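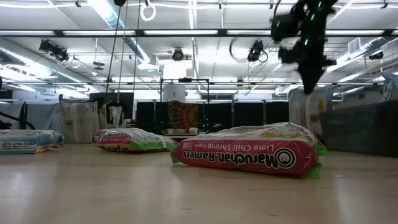 **Biklow Food Shoppers' Sheet, Issue 14** | June 2025 | Reader questions, answered by Shiuli Weerasinghe

The pantry stockpiling piece in the last issue drew more mail than I expected, most of it from people who had already bought something. I've grouped the questions and trimmed the longer ones. If you wrote in to tell me about your cellar, I read it, and I still have doubts.

## Does buying dry goods in bulk save money?

Sometimes. Less often than the sign over the shelf suggests. The only number worth looking at is the unit price, the one in tiny type at the bottom of the ticket, and it pays to check it against the single packet as well as the other bulk sizes. I did this at Yeh for a month. The big bag of rice was cheaper per kilo, the big bag of lentils was the same, and the family box of crackers cost more than buying the small ones. The crackers had the brightest sign.

## What about instant noodles? They last forever, don't they?

They don't. The noodle block is usually fried, and the oil in it goes stale before anything else does. You'll smell it, a bit like old crayons. A packet a little past its date is generally fine if the wrapper is sound and it has been kept somewhere cool. A carton that has spent two summers in a garage is another matter.

Ask yourself too how many you eat. One reader bought 156 packets on special and wants to know if that was wise. At one a week, that's three years of noodles. I'd say no.

## Is "best before" a scam?

I get this one in capital letters. It's a quality date, set by the maker, and makers have every reason to be cautious with it. "Use by" is about safety and you should obey it. I don't buy the theory that best-before dates exist to make us throw food out, and I don't buy the opposite theory either, that they can be ignored altogether. Flour gets weevils whether or not you believe in the label.

## Are airtight tubs worth it?

For flour, oats and opened cereal, yes. For sealed packets, I can't see what you're paying for. Several of you recommended the Sturen set, so I borrowed one. The lids are good. The tubs are round, so you lose the corners of every shelf, and the brochure's claim that food stays "fresh up to four times longer" doesn't say longer than what. I wrote to ask. The reply thanked me for my interest in freshness.

A large jar with a proper rubber seal does the same job, and you may well have one already.

## Should I use the Jamo app to track my pantry?

I tried it for a fortnight. You scan each thing in, and you're supposed to scan it out again when it's used. I managed the first part. By the end Jamo believed I owned a quantity of tinned tomatoes that would have needed its own room, and it was still suggesting I buy more because they were on special.

Emerson Araújo, who looks after our price list, has used it for longer and defends it. His point is that it stops him buying doubles. Mine is that a pencil and the back of an envelope do too, and the envelope doesn't show me ads for soup.

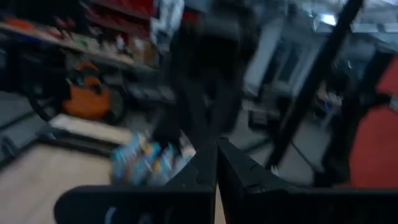

## Do flavoured snack multipacks count as stocking up?

No. They count as buying snacks. I've nothing against that, but a multipack in most houses is gone at the same speed as a single bag, so the saving per gram is mostly imaginary. If you can keep one in the cupboard for a month, you have more character than I do and should ignore this answer.

## How much should a household keep on hand?

The advice I hear most is 14 days of food per person. I'm less fussed about the figure than about what goes into it. Keep what you already cook, plus a bit. Kidney beans bought for an emergency by someone who dislikes kidney beans will be found by whoever cleans out the house.

## Is it cheaper to split a bulk order with neighbours?

It can be, if somebody will do the weighing and somebody else will chase the money. We tried it on sugar and came out two dollars ahead each, before petrol. Emerson wants to try again in August with oats. Put your name down with him at the desk if you're keen, and bring your own container.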